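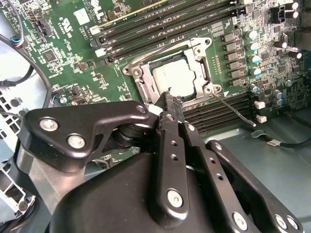 Search this site Enter keywords Go

3.2 Swapping the processors

I'll admit the socket was the bit I'd been dreading! Silvana Lins and I had 13 workstations to refit, and every one meant opening the retention frame and getting at the processor (Figure 3 shows an open socket, with the lever out over the board). We timed each swap from lever up to lever down, and left the heatsink out of it. My first three were painfully slow, so they're listed separately in the table – Silvana's weren't, lucky her.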